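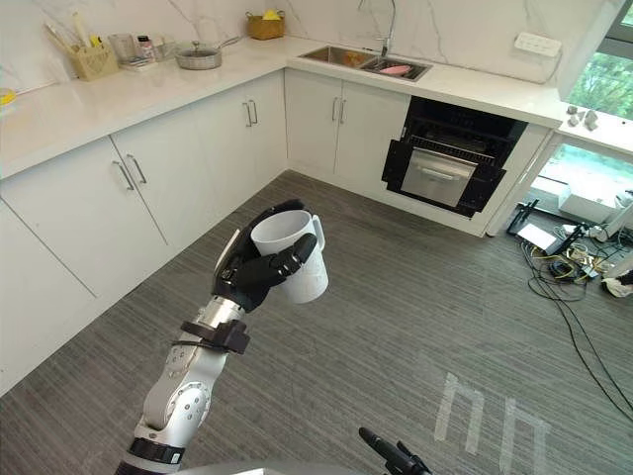 Frequently asked questions: kitchen demonstrations

For new operators and for people lending us a kitchen. Last updated in August.

What are you collecting?
Short recordings of a robot doing ordinary kitchen jobs while a person controls it. Each recording holds the camera views, the joint positions of both arms and the commands the operator sent. We call one recording an episode. The episodes are used to train a policy, the part of the software that decides how the arms and hands move when no operator is connected.

Which tasks are in the current set?
Mugs, pans and lids, sponges, and putting utensils back in a holder. Mugs come first on the list and have the most episodes so far, 352 at the last count. The target for each task is 800.

Why so many episodes of the same thing?
They should not be the same thing. If the mug always starts in one spot with the handle facing one way, the policy learns that spot and that handle. Move the mug, turn it, change the hand you use and change your approach between episodes. The variation sheet in the operator folder tells you what to change next.

How should I grip a mug?
Either by the body or by the handle, as the sheet asks. For a body grip, bring the fingers across the side and front and close the thumb last. Keep the mug upright and the rim clear of the fingertips. Do not squeeze harder once the grip holds. Extra force shows up in the data and the policy will copy it.

What if I drop something or miss the grasp?
Keep going if you can recover safely. A missed grasp followed by a good one is useful, and we mark it "recovered" instead of deleting it. If the object is on the floor or out of reach, end the episode and mark it "failed." Failed episodes are kept in a separate folder and are not used for training at present.

How long is a session?
Two hours, with a 15-minute break in the middle. Operators get slower and jerkier when tired, and the recordings show it. You can ask for an extra break at any time.

Do I need to tidy the kitchen first?
No. Leave the everyday things on the counter. Jars, saucepans and a sponge in the sink are part of what the system has to cope with. Clear away knives, anything that can break badly, and anything with personal details on it, such as mail or prescription bottles.

Can I move the floor tape?
Please don't. Tape on the floor is how we put equipment back in the same place between sessions. If a piece comes loose, tell the session lead before you replace it.

Where do people stand?
The operator stays at the control station. The session lead resets the objects and is the only person who goes near the counter, and only when the arms are paused. Step over cables, never on them. Everyone else stays behind the station.

Who checks the recordings?
Vignesh Devadiga goes through each batch the next morning. He looks for dropped camera frames, clocks that have drifted apart and episodes labeled with the wrong task. Of the first batch from the Wesville kitchen, 163 episodes had to be relabeled — the task menu had two entries with nearly the same name. The menu has since been fixed.

Are people recorded?
The cameras may pick up whoever is in the room. There is no audio. If a face is visible, it is blurred before the files leave our own storage. Household members who do not want to appear should stay out of the kitchen during the session.

Do I need experience with robots?
No. Training takes one afternoon and is run by Dayana Arango. You practice with a plastic cup until you can pick it up and set it down ten times in a row, then move on to ceramic.

Can I offer my kitchen?
Yes, if it is in Wesville or Rusgate and has a clear stretch of floor in front of the counter. We are mostly short of kitchens with dark countertops and ones with low light. Mirta Orellana arranges visits and can tell you what the insurance covers.

Can I get a copy of the data?
Lending households can view the episodes made in their kitchen. Requests from outside groups go to Ruth Ñahui, with a short note on the intended use. Allow two weeks for a reply.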